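Chapter 6
What a Hand Comparison Can Tell You

Sellers of robot hands like to quote a success rate. Before you trust one, ask what was picked up, from where, and how many times it was tried. The Kiltau hand was once sold on a score of 555 good grasps in a row, all of them on the same foam block. A two-jaw gripper at a fraction of the price would have done as well.

The tests in this chapter come from the Birnbridge bench, where the task is plain: toy fruit, a shallow plastic basket, and a hand with several fingers. A banana is a fair choice. It is long and curved, and a grasp that suits its middle may fail near the tip. 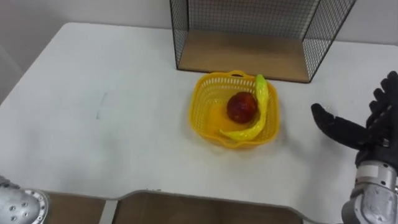 Laimutė Mockus objected, on reading a draft, that toy fruit is too kind to any hand. Real bananas bruise, she wrote, and a controller that squeezes too hard gets no penalty from plastic.

Her point stands, and we return to it in Section 6.4. Still, most hands we were lent had trouble enough with plastic. Over 30 trials, one controller dropped the fruit 13 times, and its maker had called the problem solved.
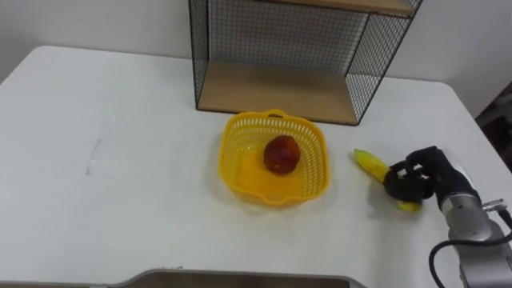 A hold is also only part of the job. The fruit has to be let go in the right place, and many published scores stop counting once it leaves the table. When you read the results in Table 6.1, check first which event each lab counted as a success.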